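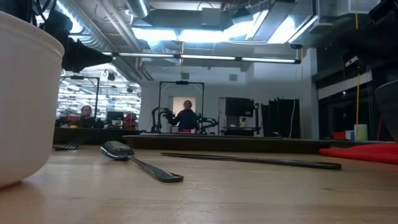
Gripper Trial Checklist – Tableware Station
Site: Sulbridge
Date: 06/02/2026
Units on trial: Prarkeo two-finger gripper, Kaewmanee soft-finger gripper
Status key: OK / OPEN / FAIL / N/A

Read the comments, please. A column of OKs tells you very little about either unit.

1. Before power-on

1.1 Emergency stop reachable from the operator position – OK
Pressed and reset for both units.

1.2 Arm mounting bolts checked with torque wrench – OK

1.3 Cables clear of joints through full travel – OPEN
Clear in the poses we tried. The Kaewmanee air line adds bulk at the wrist and I want to see it at full reach before signing. The vendor's drawing shows the line neatly tucked away. Ours does not tuck.

1.4 Frame stable, no movement when pushed by hand – OK

1.5 Walkway behind the station kept clear – OK
Was a FAIL in February last year. Keep an eye on it.

2. Table and test objects

2.1 Table surface free of grit and oil – OK

2.2 Object set complete: bowl, fork, spoon, chopstick, folded cloth – OK
Same set for both grippers. Sarkport asked if we could swap the chopstick for something thicker. No. Thin things lying flat are where these products differ, and a thicker stick would make both of them look good.

2.3 No chips or sharp edges on objects – OK

2.4 Metal objects checked for glare in the camera view – OPEN
A stainless spoon under fluorescent tubes gives bright spots, and the depth reading on it jumps. I don't accept "the software filters it" as an answer until I see the raw data with the filter off.

3. Gripper, mechanical

3.1 Fingers tight, no play – Prarkeo OK, Kaewmanee OK

3.2 Finger pads free of cuts and wear – Prarkeo OK, Kaewmanee FAIL
Small split at the base of one soft finger after 200 cycles. The brochure talks about long life without giving a number. Replace the finger and log the cycle count from zero.

3.3 Pinch hazard marked – OK
Label on the Prarkeo is tiny. Legal, I suppose.

3.4 Holds object on power loss – Prarkeo OK, Kaewmanee FAIL
The soft unit lets go when air is lost. Fine over a table, less fine over a person's hand. No reaching under the arm while it is holding anything, whatever the object weighs.

4. Gripper, performance

4.1 Fork and spoon, 60 attempts each unit – done
Prarkeo missed fewer, but it also scraped the table more often. The score sheet has no box for scraping. It should.

4.2 Chopstick, 37 attempts each unit – done
Neither unit is ready. Both vendors' demo videos start with the stick already raised off the surface.

4.3 Bowl by the rim – OK for both

4.4 Cloth – N/A
Left out of scoring until we agree on what counts as a pick. One corner lifted is not a pick in my book.

5. Controller and logging

5.1 Speed limit set and locked – OK

5.2 Log files match the written tally – OPEN
The controller shows 2,326 grip commands over the trial. The written sheets come to fewer. Could be retries, could be sloppy sheets. Until it is sorted out, please don't quote success rates to anyone.

5.3 Settings backed up before changing grippers – OK

Result: not released for unattended running, either unit. Recheck 1.3, 2.4, 3.2 and 5.2. Item 3.4 stays a FAIL for the Kaewmanee until a check valve is fitted and tested under load.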